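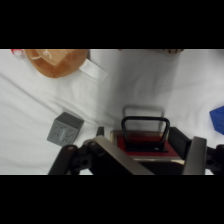 The wrist camera's view on the white cloth, with the gray cube to the left of the gripper.

Pretlow grasping

Pretlow grasping (you'll also see "the Pretlow method" or just Pretlow) is a way of teaching a robot arm to pick up small things it hasn't met before, using only what a camera on its own wrist can see. I've worked with it on and off since it was a folder of scripts with no name, so I'll write this page the way I'd explain it over lunch. Fix whatever I get wrong!

Contents
1 Basic idea
2 Training
3 Results
4 Known problems
5 See also

Basic idea

Most setups I'd used before had a camera up on a pole looking down at the table. The arm reaches in, blocks the view, and then you're guessing for the last little bit of the reach. Pretlow drops the pole camera and keeps the one on the wrist, where the fingers are always in view. The program learns where a thing sits compared with the fingers, and it never has to work out where anything is in the room. Bump the table and it doesn't care much.

The fingers take up a lot of the picture, and early on we cropped them out. Malathi Arumugam put them back in, and that one change is more or less the method. With the fingers visible, the program can judge a gap directly (cube to left finger, say) and close it a bit at a time. Each step is a small move followed by a fresh look.

Training

The training set, called Jadetti, has 609 recorded picks, all done by a person steering the arm by hand. The things to pick go on a plain cloth, a mix of hard blocks and softer, flatter stuff. The cloth is allowed to wrinkle. Tharun Rajan used to iron it, bless him, and the program he got from the ironed recordings was hopeless on any cloth with a crease in it, so the iron went back in the drawer.

Two networks share the work. One picks a target and the other steers toward it. They're trained separately and then run together for a last round, which takes a night on the old machine at Honodham. The black bars above and below the camera picture stay in. I've tried trimming them and saw no difference either way.

Results

The main test was 900 attempts on things left out of the training set. Blocks came out best by a long way. Flat, floppy items came out worst, mostly from the fingers closing over the top and sliding off. The write-up breaks it down by shape, and I'd trust those tables over any single score.

We also ran it against Kurian, the older pole camera system from the same lab. Kurian was faster on an empty stretch of cloth with one object. Pretlow did better once things were close together, and it lost less when somebody shifted an object halfway through a reach.

Known problems

Shadows. The gripper throws one on the cloth, and on bright days the program sometimes treats the edge of it as the edge of an object. Extra training pictures with changed lighting helped some.

Loose string and paper labels are another sore spot. The target picker likes them (they stand out, I suppose) and goes for the label when you'd want the thing it belongs to. There was a patch for this in December that I never got to run properly, so if you have numbers, please add them.

See also

Kurian (grasping system)
Jadetti (training set)
Wrist cameras
Learning from demonstration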